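Wadmont Table Goods
Home > Boards and Cups > Jestard Board and Amaral Cup

Jestard Board with Amaral Cup

Sold as a set or separately
Board: glossy black, rectangular, 32 inches on the long side
Cup: stainless steel, gray outer sleeve, white handle
Guarantee: 2 years on both pieces
Made in Jedier

The Jestard is a flat black board that goes on top of a table you already own. It gives you a dark, shiny surface for the part of the table that gets used, and leaves the rest of the table as it was. People buy it for coffee corners, craft tables, hobby benches and for the end of the kitchen table where the drinks always end up.

The Amaral is the cup we sell with it. It has a steel inside, a gray sleeve around the outside and a short handle in white. The two were drawn up separately and we sold them on different pages for a long time. Enough customers ordered one with the other that we now list them together.
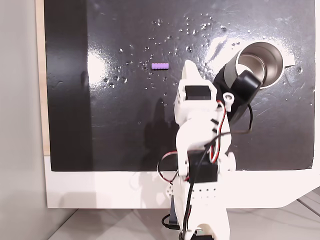

Wadmont Table Goods Catalog, Issue 32

The board

A black gloss surface does two things. Small light or bright pieces are easy to find on it, such as the purple block toward the upper part of the board in the photo. It also picks up reflections from whatever lamp hangs over it. If you have a strong ceiling light directly above the table, expect to see it in the board. Some customers like this and some move the board a little to one side.

The board has no raised rim. A cup, a tray or a box slides straight off one side onto the table, so you can clear it in one push. The lack of a rim also means a spill will run. Keep a cloth nearby if you use it for drinks.

It is not a cutting board. A kitchen knife will mark the gloss and the mark will stay. Do not use it as a stand for a pan straight off the stove either. For hot pans, see the trivets on the kitchen page.

The board is not fixed to the table. It rests flat under its own weight. On a very smooth tabletop you may want the grip dots, which come in the box in a paper sleeve and are easy to miss when unpacking. Press one near each corner on the underside, turn the board over and leave it overnight before you put anything heavy on it. The dots can be peeled off later, but they do not stick well a second time.

Measure your table before ordering. The board looks best with some of the table showing along at least one edge, and it should not hang over. On a white table the contrast is strong. On a dark table it is much less noticeable.

The cup

The Amaral has straight sides and a wide mouth. The inside is plain brushed steel with no lining or printed fill lines. The sleeve is gray and covers the outside of the cup. Photos on different screens show it lighter or darker, and the true color is a middle gray leaning to dark.

The handle is short. It takes two fingers for most adults. If you prefer a full-hand handle this is probably not the cup for you, and we would point you to the larger mug in the same range. The advantage of the short handle is that the cup takes up less space on a shelf.

There is no lid and we do not plan to make one. Customers use the cup for coffee and water, and many use it for pens, brushes, clips and loose hardware. A steel cup is a good place for small parts because you can tip it on its side and see what is in there.

Do not put the cup in a microwave.

What is in the box

Set: one Jestard board, one Amaral cup, grip dots, care card.
Board only: one Jestard board, grip dots, care card.
Cup only: one Amaral cup, care card.

The set ships in a flat carton with the cup in its own small box taped into the corner. Please check the corner before you throw the carton away. We get several messages a month about missing cups that were in the recycling.

Cleaning

Wipe the board with a soft damp cloth and dry it with a second one. Fingerprints show on the gloss, more so in daylight, and a dry microfiber cloth takes them off. Do not use scouring powder, steel wool or the rough side of a sponge. Window cleaner is fine if you spray it on the cloth and not on the board. Crumbs and grit should be brushed off before you wipe, or they will leave fine scratches.

Wash the cup by hand with dish soap. Dry the rim and the place where the sleeve meets the steel. Water left there can leave a pale line, which comes off with a little vinegar on a cloth.
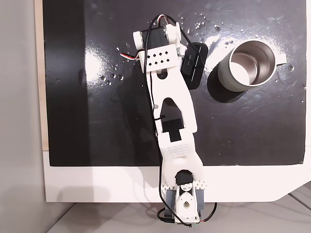 JEDIER, June — The new run of Jestard boards has come off the line and is in stock. This run is 900 boards, and once they are sold the next ones will be made in the winter.

The only change from the last run is at the corners. Everaldo Lins, who designed the board, had them eased slightly so they are kinder to sleeves and forearms. The length, the color and the gloss are the same, and a board from this run will match one you bought earlier if you put them side by side.

The cup is unchanged. It stands flat on the gloss without a coaster, and the bottom will not scratch the board if both are clean. Pick it up by the handle to move it. Dragging it with a grain of sand underneath is the most common cause of the scratches people write to us about.

Using more than one board

Boards can be placed end to end on a long table. There will be a visible seam. Put the grip dots on both boards, push them together and check that the tops are level. On an older table with a dip in it they may not be, and a folded strip of card under the low side fixes this.

Orders and returns

Sets go out from the Jedier warehouse. Orders in by noon are packed the same afternoon. Boards travel flat and cannot be sent to a parcel locker — please give a street address.

Limit of 2 sets per household while the current run lasts. Shops and schools should write to the trade desk, where the limit does not apply.

You can return an unused board or cup in its original carton. If the board arrives with a chip or a scratch, send us a picture of the damage and one of the carton, and we will send another board. You do not need to return the damaged one.

The guarantee covers the gloss surface lifting or clouding in normal use, and the handle coming loose from the cup. It does not cover knife marks, burns or drops.

Related items: trivets, large mug, replacement grip dots, microfiber cloths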